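3.2 Fruit left in view and what households ate

The second part of the study dealt with where fruit is kept once it comes home. Earlier work on home food storage has mostly looked at the refrigerator, where the main concerns are temperature and spoilage. Fruit that does not need to be chilled has received less attention. In both study towns, Preltusholm and Fenddale, the interviews showed that such fruit was kept in one of two ways: in a closed place such as a cupboard or pantry, or on an open plate or bowl in the room where people ate.

We recruited 432 households through mailed letters and notices in grocery stores. Each household filled in a storage diary for 3 weeks in June. Diary pages asked what fruit was bought, where it was put, who ate it, and what was thrown away. Households were free to store fruit as they liked during the first week. From the second week on, half of them were asked to keep all uncut citrus and bananas on a plate on the main table (Figure 4), and the other half were asked to make no change.

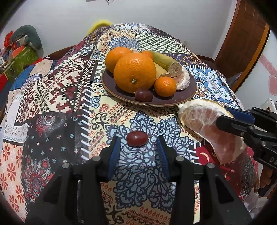
Figure 4. Oranges, mandarins and banana on a table plate.

Diaries were returned by mail or dropped off at the town library. Pages with no entry for two or more days in a row were left out of the analysis. After this step, 300 households remained. Those that dropped out did not differ from the rest in household size or in the age of the oldest member, but they were more likely to include a person working night shifts. We return to this point in Section 5.

Households in the table group reported eating fruit on more days than those in the comparison group. The difference was largest for mandarins and smallest for whole oranges. In written comments, several people said that mandarins could be peeled by hand while doing something else, while an orange called for a knife, a plate, and a place to sit. Bananas fell in between. They were eaten quickly in the first days after shopping and then left alone once the skin began to spot.

Waste followed a different pattern. We had expected that fruit kept in view would be thrown away less often. This was true in Fenddale but not in Preltusholm, where the table group discarded slightly more bananas than the comparison group. Kitchens in Preltusholm are often heated by a stove in the same room, and a warmer room may have led to faster ripening. We did not measure room temperature, so this remains a guess.

3.3 Partly used fruit

A smaller question was what happens to fruit once it has been cut or the supply has run low. Diary entries suggest that a plate with only one or two items on it drew less interest than a full one. Parents often wrote that children asked for a snack from the cupboard when little fruit was left out.

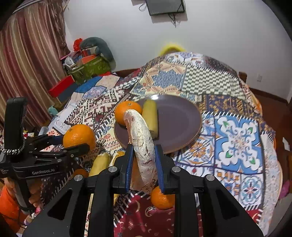 E. Vlachou
Lead author, Funoro Institute for Household Studies

Cut fruit was recorded separately in the diaries, with the time of cutting and the time of eating. Most cut pieces were eaten within the same meal. Those that were not eaten were usually moved to the refrigerator, and many were then forgotten. The coding sheet allowed up to 1,000 entries per town for cut fruit, and neither town reached that limit. For this reason, the results in Table 6 combine the two towns and do not separate bananas from citrus.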